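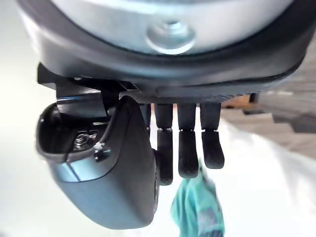 Poreck's second wireless speaker, the Provow, went on sale in October with a smaller driver than the first and a larger battery. Oi-ling Kuo, who led the acoustic work, said the driver was chosen late.

"We had four candidates in the same enclosure," she said. "Two were rejected for distortion below 80 Hz. The third rattled the grille."

The crossover was moved as well. Kuo puts the change down to the tweeter, a Grinatetti part that the firm had used before only in its wired Crabtree monitors.

"It tolerates a lower crossover point, so we set it at 3247 Hz. The old one was at 3583." 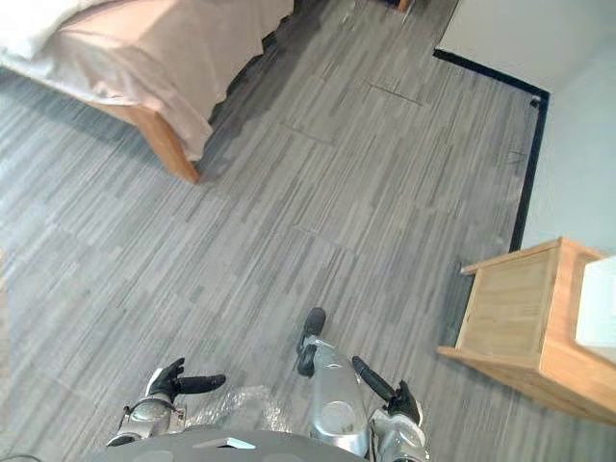

Does the speaker still accept a wired input?

"It has a 3.5 mm jack on the back. The signal is digitized before it reaches the amplifier, so the equalizer applies to it too."

Battery life was measured at half volume with the equalizer off. Kuo said the cells are rated for 1000 charge cycles and can be replaced with a screwdriver. A firmware update will add a mono mode for stereo pairs.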